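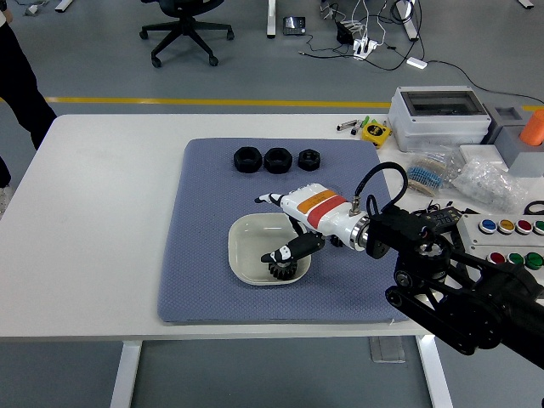 Three black nuts and the tray, on the mat

Black nuts on garden furniture — going rusty already?

pellow_j
Bought a garden bench and table set in the spring, flat pack, all the fixings supplied. Every nut and bolt in it is black. It has been outside since then with no cover and there is now orange showing on most of the bolt heads, and two of the nuts underneath have seized. I want to replace the lot before winter. Do I go for black again or just buy stainless? The frame is painted dark grey so plain steel colour will stand out a bit, but I can live with that.

Mudguard9
Depends what the black is. If it's black oxide it was never meant for outdoors. It's a very thin finish and only holds up if it's kept oiled. Fine inside a gearbox, no good on a patio. Black zinc is better but still won't last for ever.

Go stainless, A2 is fine unless you're near the sea.

pellow_j
How do I tell which one I've got?

Mudguard9
By eye you can't be certain. Oxide is usually flatter looking and sometimes feels slightly greasy out of the bag. The supplier ought to tell you if you ask.

tansy_hill
I'd disagree with going straight to stainless. Stainless nuts on stainless bolts can gall, which means the threads grab each other and lock solid halfway down. I had it happen on a gate and had to cut the bolt off with a hacksaw. Galvanised is cheaper and does the job. Mine have been on a fence for 9 years and still undo with a spanner.

Mudguard9
They gall if you run them on fast with an impact driver and no grease. Done by hand with a dab of anti-seize I've never had one lock. Galvanised has its own nuisance, the coating is thick so you need nuts tapped oversize to suit, and people mix them up and wonder why nothing fits.

tansy_hill
So buy them as a set. It isn't difficult.

Setareh Ghaffari
I did this job on a pergola last September. I priced it both ways. Segura do a mixed box of stainless, 580 pieces, and Sturkotex do a galvanised one with 609 in it. The galvanised box was cheaper but half of it was washers in sizes I'd never use. I ended up buying loose from the counter at Edix, where you pay by weight and only take what you need.

Take one of the old nuts with you, and take one of each size. I assumed mine were all M8 and the ones on the cross braces were M6, so I had to go back.

pellow_j
Good point about the sizes. I had a look underneath and there are at least two here as well. The ones on the arm rests are smaller than the ones on the legs.

oldfen
Nobody has mentioned the bolts going into wood. Is it a wooden seat? If it's oak, don't use galvanised or plain steel, the tannin reacts and you get black streaks down the timber. Stainless only.

pellow_j
Seat slats are wood, not sure which. Sold as "hardwood".

oldfen
Then I'd use stainless and not think about it any further.

tansy_hill
Fair enough, I'd missed that part. For timber of unknown type I'd go along with stainless. I still say grease them.

brindlecoat
Late question, sorry, but can you paint stainless black if you want it to match? I've got the Wuria bench and the bright heads would annoy me.

Mudguard9
You can, but it chips the first time you put a spanner on it. Plastic caps are neater. They push on over the nut and come in black. Measure across the flats before you order.

pellow_j
Thanks all. Going to soak the two seized ones in penetrating oil tonight and have a go at them on Friday. If they don't shift I'll cut them. Stainless it is, by hand, with grease.

Setareh Ghaffari
Do one bolt at a time and leave the rest tight. If you slacken the whole frame at once it moves and the holes won't line up again.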